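3.2 What people told us about sorting

I'll admit I went into the Wudbridge survey expecting the bins themselves to be the problem. Everybody in town had complained to me about the bins! Too small, wrong color lid, no room for them on the porch. But once I'd read through all 3,637 returned forms (it took me most of February, and a lot of coffee), the thing that kept coming up was yogurt cups. Do you rinse them? Do the lids come off? In total, 2,148 households wrote that they'd thrown something in the trash simply to avoid guessing, and yogurt cups were the item they named most.
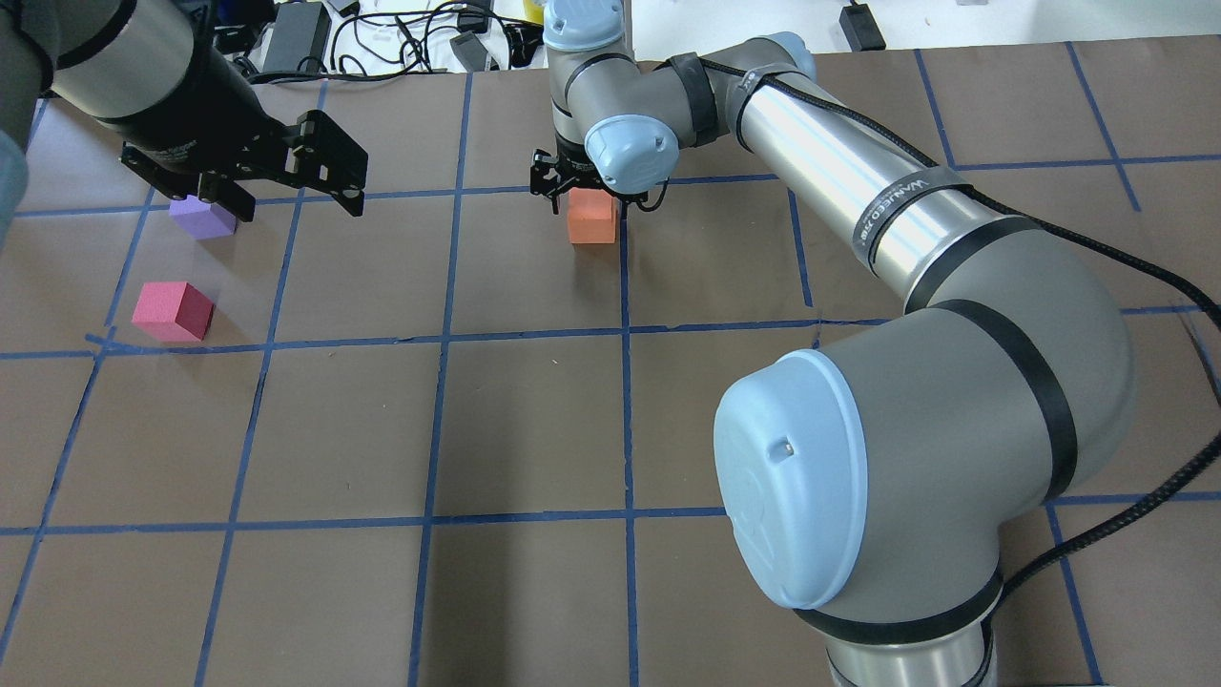

So I went back to the town leaflet and tried to follow it at home for a week, and I couldn't do it either. It says "clean containers" on the front and "empty containers" on the back, and I still don't know which one the sorting plant at Firholm wants. Estela Sosa, my co-author, had the bright idea of rewriting the leaflet as a plain list of kitchen items, and we mailed it to 100 homes on the Jamside end of town. We kept a second group of 50 on the old leaflet so we'd have something to compare against.

I should say that both groups were small, and the Jamside folks were pretty keen recyclers to begin with (several sent us long letters, which I loved). That makes me careful about the comparison in Section 4. I'd also have liked to ask renters and owners separately, but the form only had a box for household size, and by the time we noticed, the forms were already in the mail.

Figure 3. Brown work surface marked into a grid with blue tape, with three foam cubes in different colors.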